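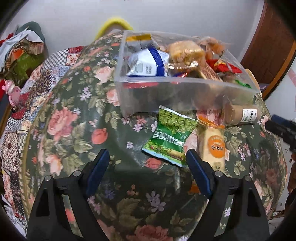
Jutero Grasp Planner

Jutero is a perception and planning package for two-finger grippers that work with small packaged goods. It accepts images from a wrist-mounted camera and returns a ranked list of grasps, each with an approach direction, a finger opening and a confidence score. The software is developed and supported by Lidton.

Wrapped food is a difficult class of object for most planners. Clear film catches highlights, crimped ends bend on contact, and printed pictures are easily mistaken for real edges. Jutero separates the outline of a package from the artwork on it and applies the same treatment to patterned table coverings and to items seen through a frosted container wall. Packages lying upside down or partly hidden behind a finger are handled without a separate setting.

The current model was trained on 3554 recorded demonstrations made with hand-held grippers. A further 1228 were kept apart for testing and are not used in training.

Components

Perception module: outlines, surface estimate, overlap order
Planning module: grasp ranking, collision check against bin walls and rims
Zollik viewer: playback of recorded sessions with the chosen grasp drawn over the image
Lawal connector: passes motion targets to the customer's own arm controller

The planner holds up to seven candidate grasps for each object and discards those that would bring a finger into contact with a container. Operators may set a lower limit on confidence - below it, the software returns no grasp and requests a new view.

Licensing

Licenses are issued per workstation for a term of six months. The Zollik viewer is included. Evaluation copies are available to universities on written request to Ustyna Kobzar, Licensing. Technical questions should be addressed to Lionel Moulin, Planning Software.

Page last revised 5/25/25

Share 6 | Comments 0

This site uses cookies to remember your preferences. Accept | Manage settings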